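Ekwueme House, reading room and guest rooms
Progress report to the Otden fund
Prepared by Nimal Samarakoon, 2018-10-17

Dear Ms. Okoro,

I write to inform you how the work is going since our last report in August. The grant is used for furnishing of the rooms on the ground floor, and I am glad to say that the larger part is finished.

The floor and the walls were completed first, as we had agreed. After this we could bring in the furniture. From the 48 pieces on the list, 34 are delivered and stand in their rooms. The others are still with the supplier, Vitach, and Mr. Polat is in contact with them every week. They have promised the bookshelves first, then the lamps.

The sewing was more slow than we planned. Chinyere Tamuno and her group have made 19 covers until now, for mats, pillows and bolsters. The first fabric we received was too thin and we sent it back – this cost us three weeks, but no additional money. The new fabric is heavier and Chinyere is satisfied with it.

One change I must ask you to approve. In the budget we had plain chairs for the sitting corner. Mr. Ajayi found for us a daybed at a lower price, and we took it in place of the chairs. The difference we would like to move to curtains, if you agree.

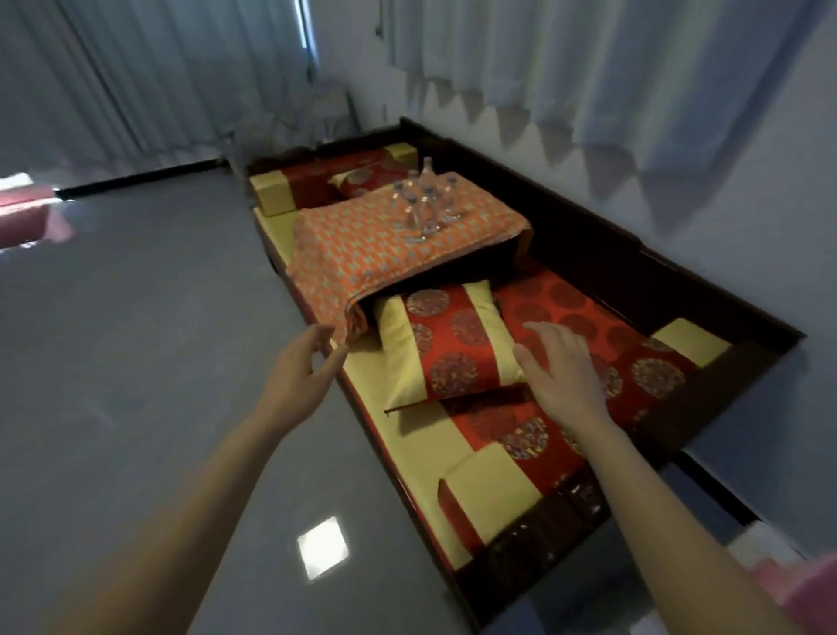 Status: Sitting corner

The daybed is dark wood, very glossy, and it is placed near the pale wall. The long mat is red with round medallions and has a pale yellow strip on the open side. Both bolsters are in place, red in the middle with yellow ends, and the two pillows have the same colors. The orange patterned tablecloth is our temporary one – a final choice will be made when the curtains are decided.

Still open for this corner: a floor lamp, and your answer about the curtains.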